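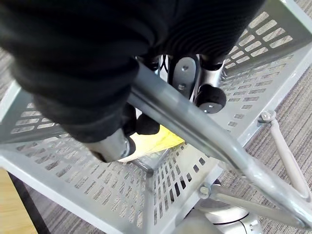 Photo: Ketavura, second floor office

Ticket: Basket cart rattles and leans to the right
Product: Sikix basket cart, gray
Status: Closed by requester
Category: Hardware / frame and handle

Opened Wednesday, 9:40 a.m.

Hi! I'm writing about our Sikix cart, the gray one with the slotted metal basket. We use it at the Ketavura office for moving mail and samples between the front desk and the back rooms, and for the past couple of weeks it's been making the most awful rattle. You can hear it coming from the kitchen. People have started looking up before I even get to their desks, and I'd like to go back to being ignored, please.

The rattle is worst when I push with one hand. If I use both hands on the handle it settles down a bit, but then I can feel the basket lean to the right, as if it's a tiny step behind the rest of the cart. The floor is carpet all the way (gray, pretty flat), so I don't think I can blame bumps.

What I've tried so far:

Emptied the basket completely and pushed it down the hall. Still rattles, a little higher pitched.

Put a folded towel in the bottom. Less noise, same lean.

Turned the whole thing upside down on the carpet and spun everything that spins. All smooth.

There's a sheet of yellow paper in the basket. I did take it out for the test in case it was the thing buzzing against the slots. It wasn't.

Can you tell me which bolts I'm supposed to be tightening? We don't have the booklet anymore. I found one for the Pacheco cart in the same drawer, but that one has a folding side and the drawings don't match at all.

Reply from Sikix Support, 11:15 a.m.

Thanks for getting in touch, and thanks for the photo. There are two places to check. One is the hex bolt on the upper edge of the basket, where the thin support rod meets it. The other is the lower bolt that holds the crossbar running under the handle. If either one has worked loose, the basket can shift against the frame, and that would fit both the noise and the lean. Please check them with the basket empty and let us know if you find any play. Do not force either bolt. If one turns without ever getting tight, stop there and write back.

Update from requester, 1:20 p.m.

OK, so I borrowed a wrench from the building office and had a go over lunch. The top one is fine! Solid, wouldn't budge, and the rod doesn't move when I wiggle it.

The lower one is a different story. I could turn it with my fingers. I got it snug with the wrench and did a lap of the floor and it was lovely and quiet the whole way around, so I was all ready to write and tell you it was fixed. Then I loaded it up with the afternoon mail (300 envelopes for the Grotine job, so quite a heavy load for this cart) and by the time I got to the copy room it was rattling again. Went back to the bolt and yep, finger loose.

So it tightens, it just doesn't stay tight. I don't think the thread is stripped because it does come to a proper stop. Is there meant to be a washer in there? I can't see one, but I can't get my head under the crossbar very well either.

Reply from Sikix Support, 2:05 p.m.

Yes, there should be a lock washer between the bolt head and the crossbar. If it is missing, the bolt will back out under load just as you describe. We can mail you a bolt and washer set at no charge. The part is number 21 on the spare parts sheet. In the meantime we suggest keeping the load light and checking the bolt before each use.

Could you also look at the handle? If the cart has been pushed for a while with the lower bolt loose, the tube can rub where it meets the frame. Run a finger along the groove and feel for any rough spots.

Update from requester, 2:30 p.m.

Did the finger test. The groove is smooth the whole way down, and I had a look at the curve near the bottom too, no rough spots that I can feel. Phew, I really like this handle.

Yes please to the washer set! Same shipping address as the original order. Put "front desk" on it or it'll end up downstairs with the other tenants and I'll never see it.

I've cut the mail run into two trips for now.

Update from requester, the following week

Washer set came, thank you! It was in a very large box for such a small thing. Took me 11 minutes to fit, and most of that was me trying to hold the crossbar level with my knee while I lined up the holes. If you ever redo the booklet, maybe say that it's a two-person job, or that you should stick a book under the crossbar first (I used the phone directory we still have for some reason, perfect height).

I've done 40 trips with it since then, with the full load for most of them, and checked the bolt at the end of each day. Hasn't moved. No rattle, and the lean is gone too.

One small question before I close this. Is it OK to put a drop of oil on the upper bolt while I'm at it, or better to leave it alone?

Reply from Sikix Support

Glad to hear it. Please leave the upper bolt dry, as oil can help it work loose. Wiping it with a cloth is fine.

Update from requester

Got it, dry it is. Closing this one. Thanks again!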